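Re: [skisari-users] Splitting long tables across pages

Shireen Botha wrote:
> My parts list runs to 347 rows and the header only prints
> on page 1. Is there a setting for this?

Yes, in version 3 – open Table, then Rows, and tick "Repeat header". In version 2 you have to split the table by hand. I did that for a list of 110 rows and would not do it again.

Check the footer afterward. Mine moved down a line.
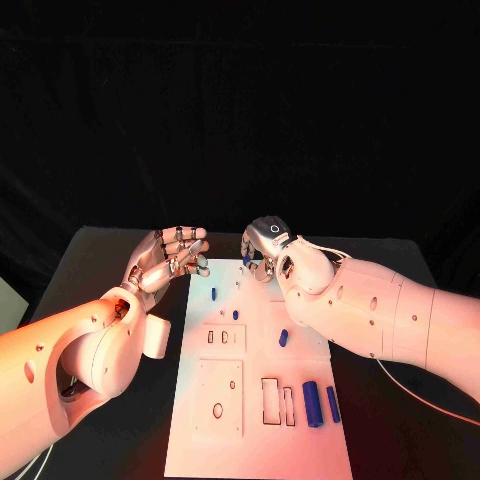
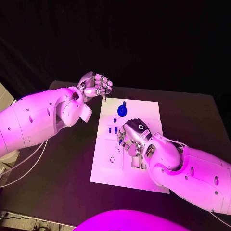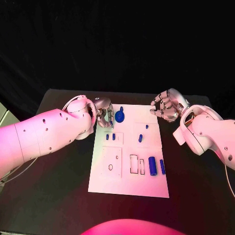 Robot arms at the table, all three pictures.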